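Setting Ground Rules for Arms That Work in Pairs

Salmont publishes its handling rules for two-arm robot work cells in a short document that fits on 7 pages. The current edition was issued in January and applies to every bench where gripping, lifting and pouring tasks are carried out. Ákos Sipos led the revision and continues to answer for it. He spoke with the Forkstead newsletter about what the rules require, where they have been resisted, and which parts remain open.

Mr. Sipos began with the scope of the document. It does not replace the safety standards that govern robot installations, and it makes no claim to. "The formal standards tell you how to guard a machine and how to assess the risk," he said. "They were written by people who know that subject well. What they do not tell an operator is what to do on an ordinary morning, when a finger has begun to slip and there are 40 runs left on the sheet. We wrote for that operator."

The previous edition had grown by addition. Each time something went wrong, a paragraph was attached to the end, and by the time the revision started the document held 55 separate rules. Several contradicted one another. One called for cables to be tied down along their full length; another, added later, called for slack at every joint. Staff followed whichever they had learned first. The revision team withdrew the whole set and wrote again from the tasks themselves, beginning with the simplest ones: picking up a drink can, setting it down, and bringing it to a cup.

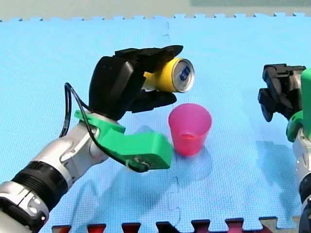 Why does a rulebook for robots start with cans and cups?

Household objects are cheap to replace, and their behavior is familiar to everyone on the floor. A new operator can judge by eye whether a can is being held too tightly or set down too hard, and does not need special training to report it. The same rules on approach speed, grip force and release are then carried over to parts that cost more to damage.

According to Mr. Sipos, the section on shared space gave rise to the longest discussions. Where two arms can reach the same point, the rules now require that one of them be named as the leading arm before the program is started. The other may not enter the shared area until the leading arm has either released its object or stopped. The name is written on the run sheet and is not changed during a run.

"People told us the software takes care of that," he said. "In most cases it does. But the software does not fill in the run sheet, and when two arms touch, the first thing anyone asks is which one was supposed to be there. I want that answer to exist beforehand, on paper, in someone's handwriting."

The section on work surfaces is shorter. A surface must lie flat, its joints must be fully closed, and it must not shift when pressed by hand. Soft matting is permitted for light objects. It is not permitted under anything that would tip if the surface gave way beneath one side. Objects are to be placed clear of seams wherever the task allows, and the operator checks the seams again after any contact between an arm and the surface.

Mr. Sipos described the rule on mounts and adapters as the one he would defend first. Printed brackets are common in this type of work. They are quick to make and easy to alter, and for that reason they are often altered without any record. Under the current edition, each printed part that carries a load is entered in a log together with the date it was fitted and the person who fitted it. A part with a visible crack is removed the same day. It may not be glued and returned to service.

"I had colleagues who considered that excessive," he said. "A bracket takes an evening to print. My view is that if it takes only an evening, then replacing it is no hardship."

Cables are treated in the same section. The contradiction in the earlier rules has been settled in favor of slack at the joints, with the cable secured on either side of each joint and the free loop kept short enough that it cannot catch on a finger or on the object being handled. Before the first run of the day, the operator moves every joint through its full range at low speed and watches the cables while doing so. 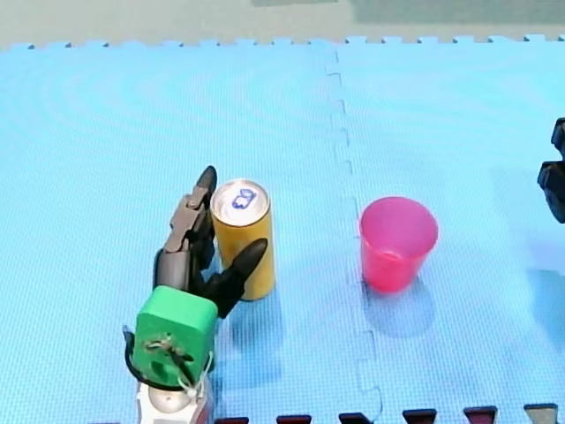 Makori has objected in writing that the low-speed check costs too much time on benches where the tooling is changed several times a day, and has asked that it be required only after a change that affects the wiring. Mr. Sipos said he had read the objection with care and had replied to it. The check takes less time than the paperwork that follows a torn connector, in his view, and an operator in a hurry is poorly placed to decide whether a change has affected the wiring. He has nonetheless agreed to gather timings from several benches before the next edition is drafted.

Asked about the approach to an object, he explained that the rules separate three stages which many programs run together. The fingers are first brought to a position on either side of the object without touching it. The program then pauses. Only after the pause do the fingers close. The pause may be brief, and an experienced operator may shorten it further, but it may not be removed.

"That is the moment when you can still stop without consequence," Mr. Sipos said. "Once the fingers are closed, stopping becomes a decision in its own right. Do you hold? Do you release? From what height? I would like people to have a stage where the only thing to decide is whether to go on."

For an emergency stop while an object is held, the rules direct that the grip be maintained where the equipment permits it. The object is then taken out by hand only after power to the arm has been isolated and the isolation has been confirmed by a second person. Bench leads are required to practice this procedure with their staff. Mr. Sipos acknowledged that practice has been uneven and that some benches had not yet held a session at the time of the interview.

The inspection of grippers is set out in a table at the end of the document. Screws are checked for seating, pads for wear and separation at the edges, and any wrapping or cover for loose material that could be drawn into the mechanism. The table has a column for remarks, which was added at the request of the operators. Mr. Sipos said it had proved more useful than the tick boxes beside it. Entries such as "pad feels harder than last month" do not correspond to any limit in the rules, but they have led to parts being changed early.
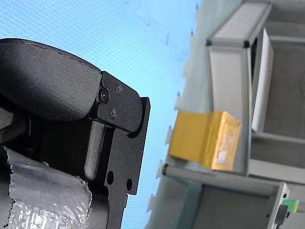 Brurudance takes the position that covers and wrappings should be banned from grippers altogether, on the ground that no inspection schedule can keep pace with a material that tears in use. The suggestion was discussed during the revision and was not adopted. Mr. Sipos said that he understood the reasoning and did not regard the matter as closed. Some tasks call for a cover, and a ban would in his opinion lead to exceptions being granted informally, with no inspection whatever. The present rule allows a cover if its edges are secured and if it is examined at each change of shift.

He was more reserved on the question of storage near the work cell. The rules state that shelving within reach of an arm must be fixed, and that cartons kept on it must stand fully behind the front edge. They do not say how far outside an arm's reach loose shelving may be placed. The team could not agree on a distance that made sense for both small and large arms, and preferred to leave the figure out. Bench leads are to set their own distance and write it on the cell plan. Mr. Sipos called this a weakness of the document and said that he would welcome proposals.

Training on the new edition is given at the bench and lasts one shift. There is no written test. The operator carries out a complete run in the presence of the bench lead, including the cable check, the naming of the leading arm, and one stop with an object in the grip. Staff moving from one bench to another repeat the run if the gripper type differs.

Mr. Sipos was asked whether other organizations may make use of the text. He replied that they may, and that several have requested copies. He asks only that they read it against their own equipment before adopting it. "Our limits were set on our arms, with our objects," he said. "If someone copies the force values and nothing else, they have taken the one part that will not travel."

Comments on the current edition are being accepted through the Forkstead office until the end of June. They should give the rule number and the type of gripper in use.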